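The Slow Coffee Break Comes Back

I gave up on office coffee somewhere in my second year at a software company in Mokbridge. You know the kind I mean. The pot sat on its hot plate from eight in the morning, and by ten it tasted like a wet paper bag. I drank it anyway, standing up, with my phone in the other hand, and then I went back to my desk with a headache.

So when my editor asked me to write about people taking real coffee breaks again, I laughed at her. Then I started asking my friends, and it seemed that half of them had a story. One has a neighbor who walks over every afternoon with her own mug. Another works at a place where the whole floor stops at three o'clock, phones in a basket, and just sits there talking about their kids and their leaky roofs!

I wanted to see that for myself. I got hold of Obinna Effiong, who runs the front desk at a small accounting firm on Trujillo Street, and he told me to come by in the afternoon and bring something sweet. I brought a lemon loaf. (It was from the store. I took it out of the wrapper in the car, and I'm not proud of that.)

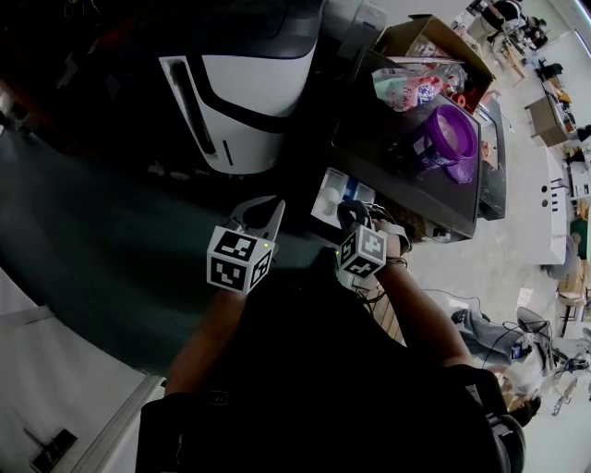 Obinna grew up in a house where visitors were never allowed to leave without sitting down first. His mother had a rule about it. You could be dropping off a letter, you could be the man reading the meter, and you still got a chair and a drink. When he started at the firm, he couldn't believe that people ate lunch at their keyboards with the door shut.

"I thought they were all mad at each other," he told me. "They were just busy."

He didn't make a speech or send a memo. He started setting out cups at three, and he asked whoever walked by if they had a minute. Most said no. A couple said yes, mainly to be polite. By March, when tax season has everyone at that office looking gray, the table was full every day, and one of the partners had moved a standing call so she could be there.

What I liked about it was how little happened. There was a long argument about whether you should salt watermelon. Someone had a dog at the vet. A man named only as "the other Dave" explained his plan for a deck, and three people told him it was a terrible plan, and he drew it again on a napkin. I ate two slices of my own cheater's loaf and missed a call from my dentist.

I went home and tried it. I work alone at my kitchen table most days, so I had to invite people, and let me tell you, inviting grown adults to come over for coffee on a workday feels a lot like asking someone to the prom. I texted my neighbor across the hall. I texted my friend who teaches swimming at the Climuvitz center and has a big gap in the middle of her day. Both of them came. We talked for so long that I had to finish my work after dinner, and I still thought it was a good trade.

The second time was worse. My neighbor was tired, I was cross about a bill, and we mostly stared at the plants. She came back the next week anyway, and she brought cheese.
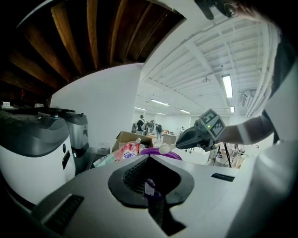
What You Need, Which Isn't Much

I asked Obinna for his rules, and he said he only has 2 and he made me write them down. The first is that the time never moves. Three o'clock is three o'clock, even if only one person can make it. The second is that nobody talks about work until the first cup is gone. After that you can complain about your boss all you like, and people do.

The coffee itself matters less than I wanted it to. I'm a bit of a snob now, after those years with the hot plate, and I showed up ready to ask about beans and water and grind. He buys whatever is on sale. He does care about cups, though. He hates paper ones, because people carry them off. A heavy mug with a chip in it makes you stay put, he says, and I've been testing this at home and I think he's onto something.

Food helps, but keep it plain. I made a fancy almond cake for one of my afternoons and everyone felt they had to talk about the cake. Toast has been my biggest hit so far -- just toast, with too much butter and a jar of the Zultalis plum jam my aunt sends me.
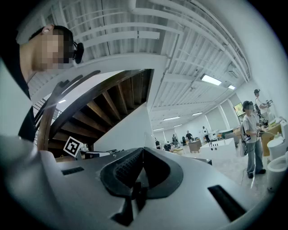

The hardest part is the ending. In an office, somebody has a meeting and the whole thing breaks up on its own. At home there's no bell. My swimming friend solves it by standing up in the middle of a sentence, sometimes her own, and putting her coat on. I used to find that rude. Now I'm grateful, and I've started doing it at other people's houses, with mixed results.

I did ask Obinna if he ever gets tired of it. He's the one who puts the cups out, after all, and he's the one who washes them. He thought about that for a while. He told me he took a week off last year and worried the whole time that it would fall apart without him. When he got back, the mugs were in the wrong cabinet and the sugar was gone, and someone had bought a tablecloth. It's yellow, with lemons on it. He can't stand it, and he hasn't said a word to them.

My own table still seats four if one of us takes the step stool. My neighbor has asked if she can bring her sister next week, so I'm looking for another chair.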